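Home Browse Topics Ask Members Help

Returning library books to another branch
Posted by Nanami Tanabe

I borrowed two books from the Akholm branch and have since moved to Sakai. May they be returned at my new branch, and would the loan period be affected? The notice on the website refers only to renewals.

Bríd Geraghty
Books may be returned at any branch within the same library service. Please hand them in at the desk and ask for a receipt, as items left in the outside box are not recorded until the next working morning. The loan ends on the day the item is recorded, and transit between branches is not charged to the borrower. Items borrowed from a partner library must go back to the branch that issued them.

Isamu Sugawara
Should be fine. I did it in November.

Hanan Rawashdeh
I would add that a change of address must be registered separately. Members should present their card and one letter showing the new address. Reservations already placed will continue to be sent to the former branch until this has been done.
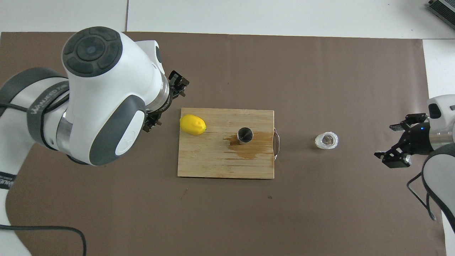

Any reservation that has already arrived at Akholm will be held there for 15 days and may be redirected on request.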